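July 29, 2024. Thread on gathering examples for learning systems, from someone who has now done enough of it to be annoying on the subject.

**1/** Every few months a deck lands in my inbox saying data is the easy part. You hire people, they do the task by hand, the model picks it up. I'd like whoever writes those decks to spend one afternoon on work gloves.

**2/** The job at Dukley sounds like nothing. Gloves go in a bin. The operator holds a gripper in each hand and does the moving, and the recordings go to the training side. A kid could explain it. A kid could also do it in a tenth of the time with bare fingers, but never mind.

**3/** We kept 503 episodes from the February round. "Kept" is carrying a lot in that sentence. I asked what share had been thrown out and got three different answers from three different spreadsheets.

**4/** A glove has no correct pose. A block is either on its side or it isn't. Pick a knit glove up by the cuff and it's one shape, pick it up by the middle and it's another, and the fingers do whatever they like either way.

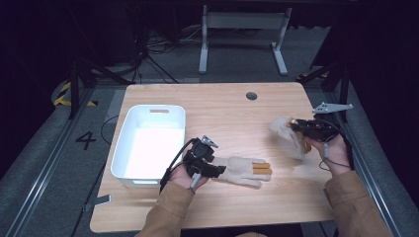

**5/** So then you have to decide what counts as a good pick. Our written instructions at Dukley say "grasp the glove securely." Two operators read that and do two completely different things, both secure. The model gets both and learns some mush in between.

**6/** The usual reply is that variety is good for you. Sure, if it's variety in the gloves. Variety in what people think the instruction means is noise, and I have yet to see a slide that separates the two.

**7/** Hetstead (the group that trains on our stuff) asked for more of everything. I asked which everything. More gloves? More operators? More starting positions? They said they'd get back to me. That was in the spring.

**8/** Then there's the speed problem. Operators get good. By the end of a long block they move fast and smooth and pretty much the same way every time. Lovely to watch — and it gives you very few examples of anything going a bit wrong and being put right. Those fumbles are the ones I'd pay extra for.

**9/** Naturally the fumbles are what gets deleted. The review sheet has a box for "clean" and the reviewers like ticking it. I argued for a second box, "messy but recovered." It got added after 15 days of email. I counted, out of spite.

**10/** Someone will bring up Semurar's glove demo. I've watched it. One kind of glove, one table, one bin, and a cut right before the drop. Maybe it's great! Show me over 400 tries in a row with no edits and I'll say so here, in public, with my name on it.

**11/** Things I do believe, so I'm not only complaining: two hands beat one for floppy stuff. Holding the gripper yourself feels a lot closer to the job than driving an arm with a joystick. And operators know far more about what's hard than the people writing the task list, if you bother to ask.

**12/** I asked 6 of ours which part of the job they'd change. Four said the start. They lay the gloves out too neatly between takes, because that's quicker, and then every episode begins from a tidy table. What real glove pile looks like that?

**13/** We're trying it the other way now at Dursun, our second site. Dump the gloves, don't touch them, hit record. It's slower and the operators grumble. I can't tell you yet if the model likes it, and I'd be suspicious of anyone who could after a run this short.

**14/** I'll post the numbers when there are some, including if they're bad. Replies are open, but if yours begins with "have you tried just collecting more," please read post 7 again first.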